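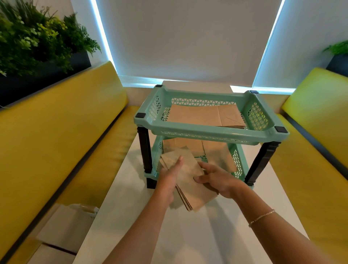 頭につけるカメラ、NinauとBilierのどっちがいいか問題、やっと両方で撮り比べられたので書きます(長いです)。うちは人の手作業を撮ってグリッパーの学習に回してるんですが、前スレで「どうせ広角ならどれでも同じ」と言われてちょっと悔しかったので、同じ作業を両方でやりました。題材は紙袋の整理。茶色いクラフト紙の袋を束で持って、ミントグリーンの2段ラックに収めるだけの地味なやつです。貼ったのはNinauのほうで、左手は親指が上から束を押さえてるのがわかるし、右手は指を広げて袋の横に当ててるのまで見えますよね。この両手が入ってるかどうかが自分には一番大事で、Bilierだと同じ姿勢でも手首から先がしょっちゅう画面の下に逃げるんです。首を下げればいいんですけど、60分やると首が死にます。

で、本題はここから。撮ったデータをもとに、2指の平行グリッパー(Annan)と3指のやつ(Torneo)で同じ袋の束をつかませてみたんですが、これが思ったのと逆でした。3指が圧勝すると思ってたのに、束を持ち上げるだけならAnnanのほうが安定します。Torneoは3本目の指が袋の間に入っちゃって、上のほうだけ持っていくんですよね……。同じことやってる人いたら設定教えてください!

投稿者:kamibukuro_3

比較おつです。Bilierの画角の話、うちも同じ。ただあれ、付属のマウントをやめて下向きに角度をつけるとだいぶ変わりますよ。標準のままだと正面を見すぎなんです。自分は3Dプリントでくさびを作って挟みました。首は楽になったけど、今度は奥の棚が入らなくなったので、机の上だけの作業ならおすすめ、くらいの感じです。

投稿者:ねじ山つぶし

くさび! それは試してなかったです。机だけで済む作業なら確かにそっちでいいかも。角度どのくらいにしました?

投稿者:kamibukuro_3

測ってないです(笑)。座って机を見て、両手が真ん中に来るまで削っただけ。

投稿者:ねじ山つぶし

水を差すようで悪いけど、その比較だとAnnanが有利すぎると思う。紙の束なんて平たい指2本で挟むのに一番向いた対象でしょ。丸いものとか、口の開いた袋を1枚だけとか、そういうのを混ぜないとTorneoがかわいそう。あと3指のほうは指先のパッド替えた? 出荷時のゴムは硬くて、紙の縁に引っかかるとそのまま間に潜る。

投稿者:oresen

パッドは標準のままです。有利すぎると言われたら、うーん、それはそうなんですけど、うちの作業って本当に紙袋ばっかりなんですよ。汎用性で選ぶスレじゃなくて、紙袋でどっちがいいかを知りたい人の書き込みだと思ってください。1枚だけ取るのは両方ダメでした。Annanは2枚くっついてくるし、Torneoは折れ目をつぶします。

投稿者:kamibukuro_3

1枚取りはどのグリッパーでも無理ゲーなので吸着にしましょう、と言うと毎回怒られるんだけど、また言います。吸着にしましょう。

投稿者:プシュー

クラフト紙は空気が抜けるから吸着は吸着で地獄だよ。うちは流量を上げてごまかしたけど、音がうるさくて隣の部署から苦情が来た。

投稿者:oresen

写真見て気になったんだけど、人のほうは左手で束の手前を下から支えて、右手は横に添えてるよね。これをグリッパー1台で再現しようとしてるの? だとしたら指の本数の前に腕が足りてない気がする。人がやってる「支える」と「そろえる」を1つの手に押し込んだら、そりゃ3本目の指がどこかに行くと思う。

投稿者:Mawuli Acheampong

う、痛いところを。今は片腕です。右手の「添える」は捨てて、束をつかんで動かすところだけやらせてます。双腕にしたい気持ちはあるんですが、コントローラーが1台分しかなくて。

投稿者:kamibukuro_3

片腕なら机に当て板を立てるのはどう? 束を板に押しつけてそろえて、それから挟む。右手の代わりを板にやらせる感じ。安いし、コントローラーもいらない。

投稿者:Mawuli Acheampong

当て板は賛成。ただ、ラックに入れるときはどうするの。かごの縁が立ち上がってるから、横から挟んだ指が縁に当たらない? 上の段は上が開いてるから真上から下ろせばいいけど、下の段は上の段が天井になるでしょ。

投稿者:ねじ山つぶし

まさにそこです! 上の段はどっちのグリッパーでもいけるんですが、下の段はTorneoだと手の厚みがあって上の段の底にこすります。Annanは薄いので斜めに入れればなんとか。下の段って人がやっても袋が斜めに入りがちなんですよね、手前から差し込むしかないので。

投稿者:kamibukuro_3

じゃあもう答え出てるじゃん。Annanで。

投稿者:プシュー

いや、薄さで選ぶなら指だけ長くする手もある。Torneoは指の根元がネジ止めだから延長できるよ。たわむけど。

投稿者:oresen

たわむならダメじゃないですか(笑)

投稿者:kamibukuro_3

紙袋なら軽いから平気だって。束が厚くなったら知らん。

投稿者:oresen

横からすみません、これからカメラを買う初心者です。結局NinauとBilier、最初の1台ならどっちですか? 手元しか撮らないです。

投稿者:minazuki692

手元だけならBilier+くさびでいいと思う。安いし。

投稿者:ねじ山つぶし

自分はNinau推しのままです。加工なしで両手が入るのはやっぱり楽なので。ただNinauはケーブルが首の後ろに当たってかゆいです、そこだけ覚悟してください。

投稿者:kamibukuro_3

当て板やりました。アクリルの端材をL字に曲げて机にテープで留めただけですが、Annanで束がずれるのがかなり減りました。Mawuliさんありがとうございます! Torneoのほうは板を入れてもやっぱり指が間に潜るので、柔らかいパッドを注文中。9月中には届くはずなので、来たらまた同じ袋でやってここに書きます。

投稿者:kamibukuro_3

パッド、両面テープで貼るタイプなら縁を少し余らせて貼って。ぴったりに切ると角からめくれる。

投稿者:oresen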